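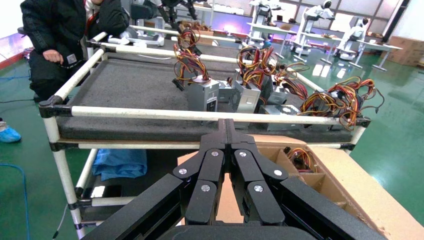

*Cart with upper tray and lower shelf, white coated pipe and black connectors.*

## Thread: Shared bench bookings at the Kastholm building – proposed changes

**T_Kanaujia (Moderator)** – 12/6/25

Members are advised that the current booking arrangements for the ground floor benches will be reviewed before the January intake. At present a member may hold a bench for 12 consecutive days. It is proposed that this be reduced to six, with one renewal available on application.

The proposal arises from the waiting list, on which over 300 requests were left unfilled last financial year. Comments are invited in this thread. Please confine remarks to bookings; parking has its own thread.

Regards,
Tarun Kanaujia

---

**plillell_north**

The Plillell branch supports the reduction in principle. Our members travel a considerable distance and frequently arrive to find benches reserved but unattended. We would ask that a bench left unattended for two full days be released automatically.

---

**glueup_gwen**

I wish to record my objection. Six days is inadequate for any work involving finishes. A varnished tabletop requires several coats with curing time between them, and for much of that period the bench will look unattended to anyone walking past. Automatic release would mean a stranger shifting a tacky tabletop. I have seen the result of that at the old Tiongson premises and do not care to see it again.

---

**plillell_north**

> for much of that period the bench will look unattended

With respect, curing is storage. A bench fitted with a vice and power should not be used as a drying rack. Wheeled carts or the mezzanine racks would be more suitable.

---

**glueup_gwen**

The mezzanine racks take panels up to 800 mm wide. My current piece is wider than that, as are most dining tables. I would be pleased to use a rack if one existed that fitted.

---

**Marri_Bench4**

Could the two uses be booked separately? The Grirkau workshop issues a working booking and a holding booking, the latter at a lower rate and confined to the rear wall. When I was a member there the arrangement was generally well regarded, although the rear wall was cold in winter and the varnish sulked accordingly.

---

**T_Kanaujia (Moderator)**

The suggestion of separate categories is noted and will be included in the review. I can advise that the rear wall at Kastholm is heated, but is partly taken up by the timber store. Relocating the timber would require approval from the landlord.

Regarding automatic release, no member's work will be moved without that member being telephoned first. This is already a condition of use (clause 6) and will remain so.

---

**plillell_north**

Thank you. We would accept a phone call in place of automatic release, provided it is made by noon. Our position on the six-day limit is unchanged.

---

**glueup_gwen**

Mine is also unchanged. I will put it in writing to the office and request that the renewal be granted as of right for finishing work.

---

**T_Kanaujia (Moderator)**

Both positions are recorded. The thread will remain open until the draft rules are posted.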